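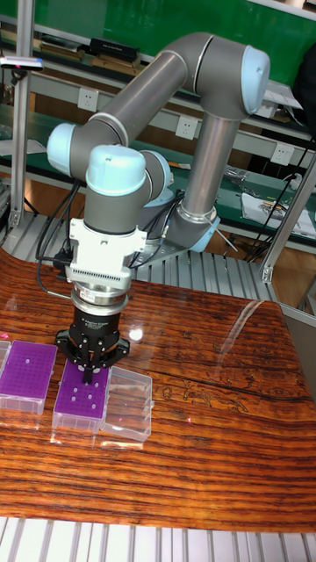

Purple tip racks on the timber bench, Fadley open day.

I've wanted a sticky-beak inside the Fadley labs at Tranatbridge for ages, and what a morning! We did the stores first (3,000 tips on one trolley!), then the wet lab.

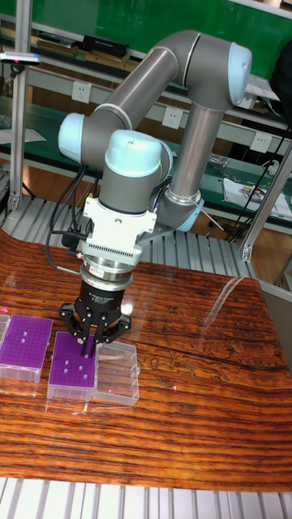

Pipette tips are my new favourite thing. They go through heaps of them, and every size has its own colour of rack. The purple plates sit in clear boxes, so you can check what's underneath without lifting a thing, and I love how they glow against that glossy wood. I asked far too many questions about refills.
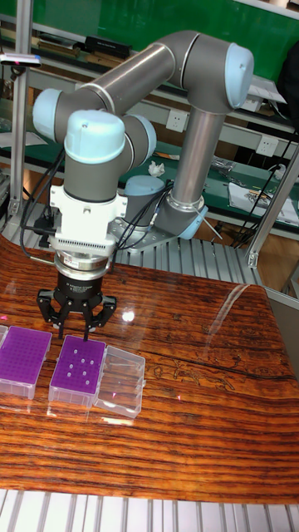 Escobedo reckoned the boxes get rinsed and refilled until the lids stop closing, and that the Hoketti ones last longest. Tea and lamingtons after, by the car park.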